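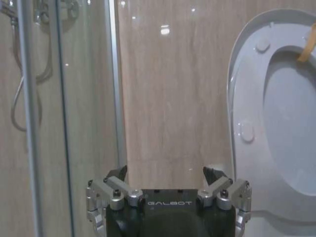 Figure 1. A small bathroom with a glass shower enclosure and a toilet.

Where the Water Goes: Household Use in Piltport
Project report, Lutz Fuchs and Wojciech Sobczak
April 24, 2023

Our question was simple: do people know how much water they use? We sent a survey to 500 addresses in Piltport and got 67 back, one of them filled in with a drawing of a horse. We kept the horse out of the averages.

Each household guessed its daily use, then read its meter for a week. Most guesses were low. The Kramer Street homes were the worst, with one family guessing a few buckets and logging 848 gallons in seven days. They asked us to check the meter. We checked the meter.

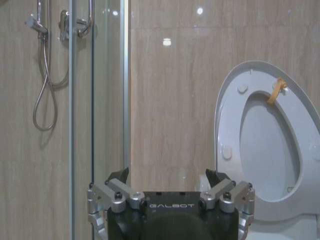

Showers got the blame in nearly every comment box, usually somebody else's showers. Teenagers were named often and had no chance to reply. Toilets hardly came up, although the older ones in the Drundel district use far more per flush than new models.

The weak spot in our method is that people who agree to read a meter for a week probably like reading meters. We also lost two days of data to Wojciech's backpack. A second round is planned for June, with shorter forms and a bigger box for comments.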